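Devine Road Trials Move to a Second Vehicle as Planners Weigh Purchase Against Lease

November 21, 2022

The regional roads office in Devine will ask for funding to acquire a second inspection robot in the coming budget year, according to Paraskevi Xenos, who directs equipment planning for the office. The request follows a first season in which one wheeled unit, supplied by Makris, was used to record pavement condition on secondary roads.

In an interview at the office's main depot, Xenos described the request as modest. "We are not proposing a fleet," she said. "We have one machine, and when it is in the shop the program stops. A second machine is the smallest step that changes that."

The office looked at two ways of obtaining it. Under the first, the unit would be bought outright and charged to the capital account, as was done with the present vehicle. Under the second, it would be leased for three years with service included. Xenos said the lease had been attractive on paper until the terms on use were read closely.

"The quotation allowed 100 operating hours a month, and anything beyond that was billed separately," she said. "In August we would have gone over. In winter we would have paid for hours we could not use. Our work does not come in even months, and the contract assumed that it did."

Dirk Kuipers, who supervises field operations, said the purchase price accounts for less of the long-term cost than many offices expect. His section keeps its own record of spending on batteries, tires, sensor cleaning, transport and data storage. Storage grew faster than any other item during the first season.

"When we wrote the first budget, we put data under office supplies," Kuipers said. "It now has its own line. Each run has to be kept at full quality until an engineer has signed off on it, and the engineers have other duties. The recordings wait, and while they wait we pay for them."

Transport was also underestimated. The robot travels to each site on a trailer, and a crew member with a towing qualification must be on shift. Kuipers has asked that the new request include a second trailer and training for two more employees. Without them, he said, both machines would be competing for the same driver.

The proposal sets a target of 700 lane miles a year with two units in service. Naveed Tanoli, the pavement engineer who reviews the results, said he supports the figure but would like the office to be careful about how it is presented. Distance is easy to report, he noted, and it says little about whether the recordings can be used.

"I would accept fewer miles with better light," Tanoli said. "Shaded roads are the difficult ones for us. If there are trees on both sides and the sky is gray, the surface comes out dark and fine cracks are hard to separate from ordinary wear. I have asked for an improved lighting kit on the new unit, and I have asked that it be treated as part of the vehicle and not as an accessory that can be struck from the order."

The lighting kit, offered by Rident, adds 10 percent to the cost of the vehicle. Xenos confirmed that it remains in the request. A longer-range battery from Buvon was considered and removed, as most runs are already limited by the working day and the drive to the site.

Asked what she would advise other offices preparing a first purchase, Xenos recommended a written maintenance plan before any quotation is requested. She also suggested holding back 30 percent of the first-year operating budget until the machine has worked through a full summer.

"Suppliers will tell you what the machine can do, and in our experience they tell you accurately," she said. "They cannot tell you what your roads will ask of it. We learned that from the work, and our second budget is a better document than our first."

The request will be reviewed together with other capital items before the end of the budget cycle. If it is approved, the office expects to issue a tender in the spring, with delivery to follow before the summer inspection season. The present unit will remain in service during that period under its existing maintenance agreement. 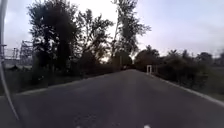 Kuipers said the trailer and the training should go ahead even if the vehicle itself is deferred. "Those two items help us with the machine we already have," he said. "I would not want them to wait another year."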